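From: Sepehr Shahbazi
To: the Skeder house list
Subject: Re: [skeder-house] tablecloths, again

On a morning in November, Parsa wrote:

> Can we settle the tablecloth question before the supper? Jeto
> will sell us the wipe-clean kind off the roll, 30 feet minimum.
> The cloth ones look nicer but they slide, and whoever sets the
> corner table always ends up with one side dragging on the floor.
> I would rather not iron anything this year. Also, who is
> supposed to clear the used napkins? I found a pile of them
> under a folded cloth in the closet. They had been there a while.
>
> Parsa

Parsa, I read this with a cup of coffee and a growing sense that I was the one with the closet.

I'm against the roll. We had wipe-clean at the spring lunch and it smelled like a pool toy until dessert. It also remembers every fold it has ever had. You can lay it flat, put a casserole on it, and an hour later the casserole is sitting on a small hill. And 30 feet is a lot of hill.

As for sliding, that's mostly a round table problem. People treat a round table as if it had corners, pull on whichever side is closest, and then walk around to the other side to undo their own work. I have watched grown adults do two full laps.

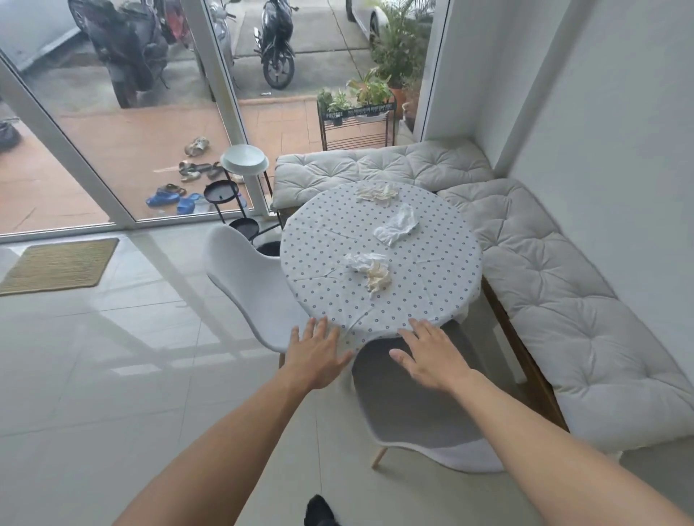 My method for a round one is to stay where you are. Get the middle of the cloth over the middle of the table first, then put both palms down at the near edge with your fingers spread and push the slack out. Leave a little hanging over the front and stop. With the L-shaped bench in the corner you can't get around the back anyway, not without kneeling on the cushions, and I've asked people about that before. The cloth with the little blue-gray rings is good for this on account of the rings being evenly spaced. If they start to wander, so has your cloth. Take anything crumpled off before you start smoothing, or at least before the plates go down.

That brings me to the napkins. I propose that whoever gets up from a table last clears it, with no exceptions for people telling a long story. Paper goes in the bin, cloth goes in the wash bag, and nothing goes in the closet. I'm willing to own up to part of that pile. The part with candle wax on it is Hunema's.

On ironing, we agree. Take the cloths out of the dryer while they're still a bit damp, lay them over the tables the night before, and go home. I've done this for years and been complimented on my ironing, which I accept.

If you've already told Jeto yes, let me know and I'll start practicing my surprised face. Otherwise I'll wash the cloth ones and bring them over by 4.

Sepehr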